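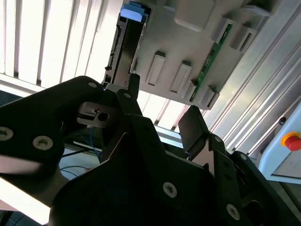

How do we know what happened at a big meeting long ago? Usually because somebody wrote it down, and that is where you should start to get suspicious. Books say 3000 people came to the great harbour meeting at Ciltby, when the townsfolk wanted to choose their own council. Did they really? A big red emergency stop button is easy to spot, but mistakes in an old story have no bright colour to help you find them. You have to go looking.

First, ask who was counting. The Ciltby number comes from a leaflet printed by the people who called the meeting. They wanted it to sound huge. The harbour master, who did not like them, wrote 400 in his diary. He may have wanted it to sound small.

Next, ask how much room there was. Bouchra Cherkaoui, a historian, measured the old fish hall where everyone is supposed to have stood. She thinks 400 would have been a squeeze, and 3000 is out of the question – unless most of them were outside in the street, and neither the leaflet nor the diary says so. 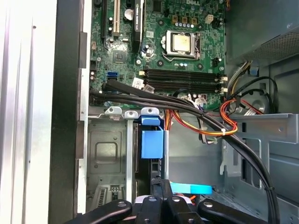

Then look for a third person. A visitor from Torkeck wrote a letter home 5 days later. He says the hall was "full to the doors", but he doesn't give a number, so we still can't be sure.

Some books also say that every family in the town sent someone. I doubt it. The list of names from the meeting has 200 on it and hardly any are women. Were women there and left off the list, or were they kept out? The list can't tell us.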